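3.2 Table surfaces

Wear on shared tables was recorded in two reading rooms at Sallovmont over one winter. Each tabletop was rated by the same two people, who worked apart and compared notes in June. Light-colored wood made up most of the set (Figure 4).
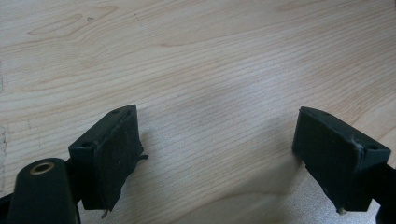 Figure 4. Light-colored wooden tabletop with fine grain lines and faint scratches.

Ratings differed most where the grain was dense. Fine scratches that ran along the grain were often missed on the first pass, and small dark specks were sometimes marked as stains. We kept both ratings in these cases. The full set holds 1,991 entries, and 9 were dropped for missing table numbers. Scratches were scored by length only, as in Lò's earlier survey at Teltano.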